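26/10/2022

Finished the Lirside chapter of Hilov tonight and I'm still buzzing! I started this game back in July, got stuck at the flooded library, sulked, and left it alone until last week. What a mistake to leave it so long. The library puzzle is lovely once you notice that the bookends turn. I had been clicking on the books themselves for hours (all the spines, every shelf) when the answer was in the little brass foxes holding them up.

Clotilde Tanguy got through it in 20 minutes, of course. She sent me one hint and it was only the word "ears," and I laughed out loud when I finally got it.

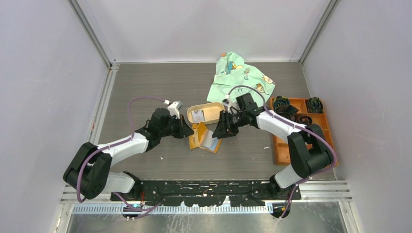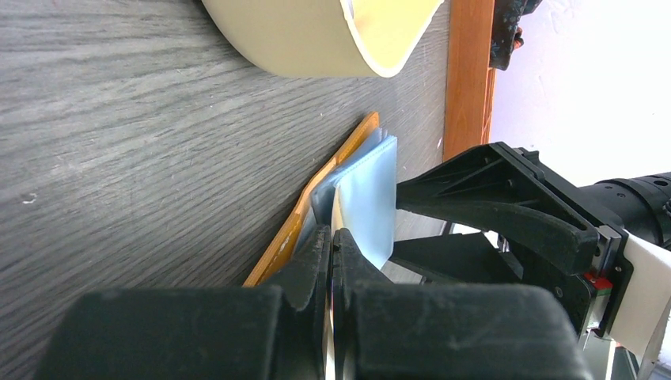
After the library you get the ferry, and the music changes to this slow accordion thing that I've been humming all day. Then the lighthouse, with 3 lamps to light in the right order, and a map piece under the stairs that I nearly walked past. I have 200 gold feathers now, enough for the blue lantern, but I'm saving them in case Evska turns up again with her cart. Last time she had the tide clock and I couldn't afford it!

Nazareno Galli swears the hidden ending needs the clock. He played the old version where the captain was still called Lacroix and says the clock opened the cellar door back then. I hope he's right, I've been wondering about that cellar since the very first night.

Tomorrow: go back to the orchard with the lantern or the clock, whichever I end up with, and try the 3 locked beehives. I wrote the numbers from the ferry ticket inside the back cover of this notebook.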